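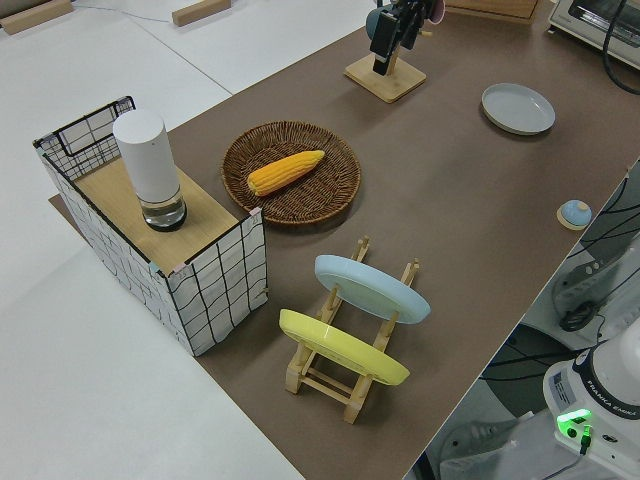

I've been telling my sister for years that I'm not buying another dishwasher, because by the time this one dies there'll be a robot to do the plates. It died in June. So when Gresska opened up its lab at Zurkonwood for an afternoon, I signed up the same evening, drove 95 miles and paid too much for parking.

The place is a converted carpet warehouse past the feed store, and the signs are terrible. I went around the loading dock twice before a very patient woman waved me in. They gave out sticker badges with numbers on them and mine was 607, which made me feel like I was picking up a sandwich. Then there was coffee (good!) and a short talk that mostly said the same thing three ways: household chores are hard, please be nice to the engineers.

The first stop was the shop-floor side, and I'll be quick about it. A cell packs small cartons for a parts customer, and it's fast and dull and it works. The target on the wall was 1141 cartons a shift. Same carton, same spot, all day long. I could see why that one is already out earning a living, and I could have left after two minutes. A man in front of me wanted to talk about suction cups for a long time. I ate a cookie.

The home side is what I came for. They call the project Stutora, and the idea is a pair of arms that can deal with an ordinary kitchen table: plates into a rack, cups onto a stand, food in and out of a toaster oven, that sort of thing. I'd pictured a shiny kitchen showroom. What they have is a table full of stuff you could find at my house, and I liked them a lot more for it. 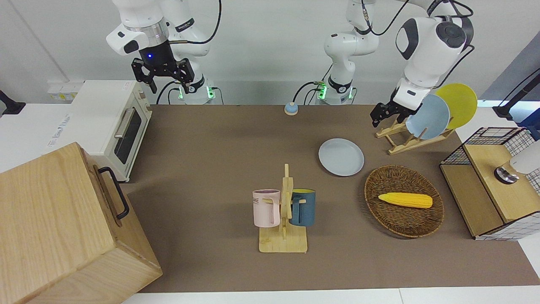
The Stutora table at Gresska, with a gripper by the dish rack and the corn in its basket.

I stood there for most of an hour, and I'd have stayed longer if my feet hadn't quit. The thing I kept noticing was how much of a chore I do without looking. Take a dish rack. I shove a plate at it and it goes in, or it clanks and I shove again. For a two-fingered gripper, the plate has to be pinched by the rim, turned on its edge and lined up with a slot, and the slot isn't much wider than the plate. The guide said a plate lying flat is the harder start, as there's so little edge to get hold of. I'd never once thought of a plate as difficult.

Mugs were the other big topic. Getting a handle over a peg sounds like a toddler's toy until someone explains that the handle can be facing any direction when you pick the thing up. I asked if they could just use a shelf. The guide laughed and said plenty of people ask that, and that a customer's kitchen has whatever it has. Fair enough.

And then there's the corn, which I got weirdly fond of. It's a lumpy shape that can roll, so it's a decent stand-in for groceries in general, and food was where I had the most questions. Could it cook me dinner? No. Could it put something in the toaster oven? They're working on it, and the door is a whole problem of its own – you have to pull it along a curve, and a stiff arm would much prefer a straight line.

There was a sheet by the door listing 231 separate household tasks they'd like to cover someday. I read the whole thing. Folding a fitted sheet was on there, and I wish them luck.

We finished with a questions session next door over sandwiches from Choi, the deli on the corner, and the egg salad was excellent. Somebody asked when we could buy one and got a long answer with no year in it. My own guess, after one afternoon and zero qualifications, is that warehouses will get a lot more of this before my kitchen does. A carton line stays put. My counter has mail on it, and half a bagel, and usually a cat.

Would I go again? Yes, in a heartbeat, and I'd wear better shoes. If you go, use the entrance on the feed store side and skip the lot across the street – the free one is right behind the building. I'm getting a quote on a dishwasher this week.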